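Campus visit report: Clunodetti College, Ernstead
June 2021

Clunodetti reopened its admissions visits in February, first by appointment and then as a scheduled program. The session covered in this report ran from 9:30 a.m. to mid-afternoon and was limited to applicants for the next two fall classes and one guest each. Check-in was at the Petersen Building, on the north side of campus. Parking in Lot C was free with a printed pass.

Admissions presentation

The presentation lasted 50 minutes, including questions. The college plans to enroll a first-year class of 700. It has no early decision round. Applicants choose between early action, which is nonbinding, and regular decision, and both use the same form and the same essay prompt. Test scores are optional for the coming cycle. The presenter said a decision on later cycles had not been made and would be posted on the admissions page.

An applicant who leaves the score section blank is read on transcript, essay, one teacher recommendation and the counselor report. Applicants to engineering must also show 3 years of high school math, with precalculus or higher completed by graduation. A question about waitlist movement was answered only in general terms. The class-by-class numbers were not on the slides, and the handout did not include them either.

Cost and aid

The enrollment deposit is $850, credited to the first bill and refundable until the posted date. The housing deposit is separate. Merit awards are assigned at the time of admission with no extra application, except for the Brolen Scholarship, which requires a second essay and an interview. Brolen awards renew each year if the student stays enrolled full time and meets the grade requirement. The aid office recommended filing the federal form before the college's own deadline, even for families who expect merit aid only.

The net price calculator on the website still uses the previous year's tuition. Staff confirmed this and said the update was scheduled for summer.

Campus tour

The tour route went from Petersen to the library, the science building, the dining hall and one residence hall. Groups were kept small. The model room was a double on the second floor, with two desks, two closets and a shared bathroom down the hall. Air conditioning is installed in the newer halls only. The library has more than 129 study seats on the quiet floor, and first-year students can reserve group rooms online one week ahead.

The dining plan is required for the first two years. Changes between plan levels are accepted through the second week of each semester. Commuter students may buy a smaller block plan.

Department sessions

Visitors picked one department session after lunch. Engineering and education had the longest lines. The engineering session covered the shared first-year curriculum, the point at which students declare a major, and the grade needed in calculus to continue. Transfer credit for calculus is reviewed case by case and requires a syllabus.

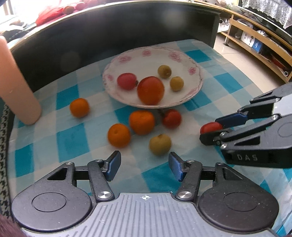
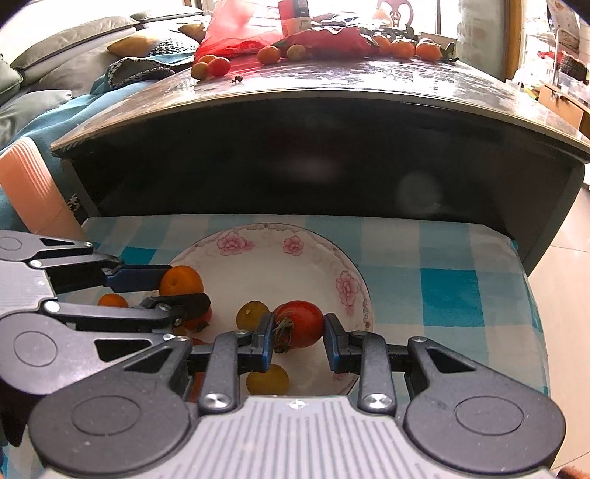 Two-finger grippers, both photos. The second has the tomato and the white plate.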